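4. Load the task file

I keep mine in the Drerent folder, so swap in your own path.

1. Start Starirach and wait for both arms to report in.
2. Open the handover task and hit Preview.

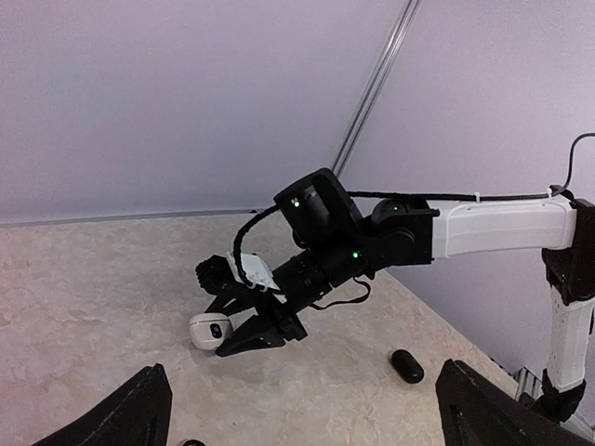
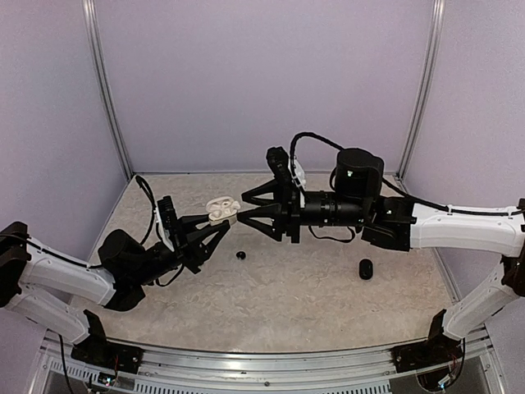

3. Set the planner timeout to 5 seconds (I've tried 2, and it gives up way too early!).
4. Press Run.

Caution: keep your hands out while a plan is active.

Note: if you get error 391, reload the calibration and go back to step 2.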